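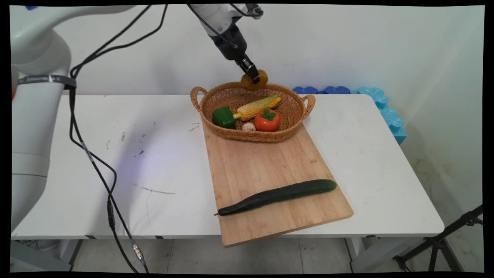 Step 4, with the round one over the back rim of the basket and the cucumber still to go.

How to Find Out Whether a Robot Arm Can Put Away Your Groceries

By Tatu Shirima

Every few months someone at a party asks me when they can buy a robot that unloads the shopping. I used to give them a year. I have stopped giving them a year. What I give them now is this test, which you can run on a tabletop arm in one afternoon if the afternoon is long and you packed a sandwich.

The chore is putting produce in a basket. A four-year-old can do it, badly, and will also tell you about dinosaurs.

What you need

An arm with a two-finger gripper, bolted to something heavier than your optimism.
A basket. Woven, with handles. A plastic tub is easier and you will be tempted.
A cutting board to set everything on.
Toy vegetables. Real ones come later, and so does the mop.
A fixed camera on a stand where your knees won't find it.
A notebook.

Step 1. Set the board down at an angle

Everybody squares the board to the table edge, and the arm does beautifully, and then it gets to a kitchen where no one has squared anything since they moved in. Put it on the diagonal. Let a corner hang over the front if it wants to. Set the basket on the far end of the board and leave the near end for the food.

Step 2. Pick awkward shapes

You want a mix. A pepper is wide and has a stem in the way. Corn has husks that catch on things. Garlic is small and hides between its neighbors. A persimmon is a ball with a hat. Include one long item, a cucumber for choice, and lay it slantwise. Leave it for last if you'd like to enjoy the earlier part of the day.

Step 3. Set the grip force low, then lower

Start with the gripper closing at the gentlest setting it has. Raise it one notch at a time until the item stays put during a lift. Write the number down. Ryota Kikuchi, who taught me this, writes it on tape and sticks the tape to the table, and I have come around to the tape.

Foam vegetables forgive you. A ripe persimmon doesn't, so do not copy your toy settings over and walk away.

Step 4. Clear the rim

Most first attempts fail at the basket. The arm has the item, it knows where the basket is, and it drives straight into the wicker. Add a waypoint above the rim and make it higher than looks sensible. Come down from directly overhead. Watch the looped handles, which to a gripper are two extra obstacles with no purpose.

Check your cables during this step too. They have a way of crossing the tabletop just where the next item goes.

Step 5. Fill it up

The first item goes into an empty basket and proves very little. By the fifth, there's a pile, and the pile has opinions. Run the full set without touching anything. If you reach in to nudge the garlic, that run is yours and the robot doesn't get credit for it.

Step 6. Do it again, a lot

One good run makes a nice video. Do 60 before you say anything out loud, and move the items between runs. At the Pollton workshop I watched a demo go perfectly 2 times, and the third put a pepper on the floor.

So, can it do the chore?

It can do this corner of it. A patient arm with a patient owner will get shapes like these into a basket, slowly. It won't carry in the bags, open the fridge, or notice that the lettuce at the back has turned to soup.

Next up in August: folding a dish towel. Bring two sandwiches.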